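Duvet cover

A duvet cover is a removable fabric envelope that encloses a duvet (in American usage also a comforter) and protects it from soil and wear. It is closed along one edge and is normally washed with the sheets, while the filled insert is washed much less often. On many beds it also serves as the top layer, so its printed or woven face is the largest area of pattern in the bedroom.

Construction

The simplest cover consists of two panels of equal size, sewn together on three sides and part of the fourth. The remaining opening is closed with buttons, snaps, ties or a concealed zipper. Inner corner ties hold the insert in place and keep the filling from sliding toward the foot of the bed. Some covers have a flat flange or a narrow contrasting trim around the edge, applied after the panels are joined.

Cotton is the most common material, in percale or sateen weave. Percale is a plain weave with a matte surface and creases readily. Sateen has longer floats on the face, drapes more closely and shows snags sooner. Thread count is often quoted on packaging; a percale of 200 is regarded as serviceable for everyday use. Linen, flannel and cotton-polyester blends are also sold.

Printed designs

Patterns are either woven in or printed on finished cloth. Rotary screen printing repeats the design at a fixed interval set by the circumference of the screen. Digital printing removes this limit and permits long passages of irregular drawing.

Script prints, in which lines of handwriting cover the whole panel, form a small but persistent group. The text is usually treated as texture, and legibility is secondary. Words may be broken at the seams, and on a two-way layout alternate lines are inverted so that the cover has no fixed top. The Daltden pattern series, issued by the bedding firm Nultent, used cursive lettering in a single dark ink on a white ground. A later version by Grivholm reduced the spacing between lines, which made small misalignments at the side seams less noticeable.

Use with an upholstered headboard

A patterned cover is often paired with a headboard in a solid color or a small-scale weave such as chevron or herringbone. Shaped headboards, including scalloped and arched types, are generally finished with piping along the rim to define the curve. The cloth should be vacuumed with a soft brush attachment, as most headboard covers cannot be taken off.

The bed as a sorting surface

A made bed is frequently used for sorting clothes, being the largest clear surface in most bedrooms. Knitwear is laid flat and folded there, while padded jackets are set aside for hanging. The Babalola household manual recommends spreading an old sheet first — zippers and hook fasteners can pull threads in a sateen face. Clothes that have been worn outdoors are better kept off the cover, and heavy piles should be cleared before evening so that the filling can recover its loft.

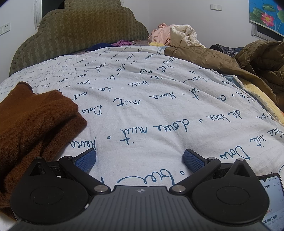
Creases left by a pile of clothing can be eased by shaking the duvet from the foot end. Persistent creases in cotton respond to a warm iron while the cover is slightly damp.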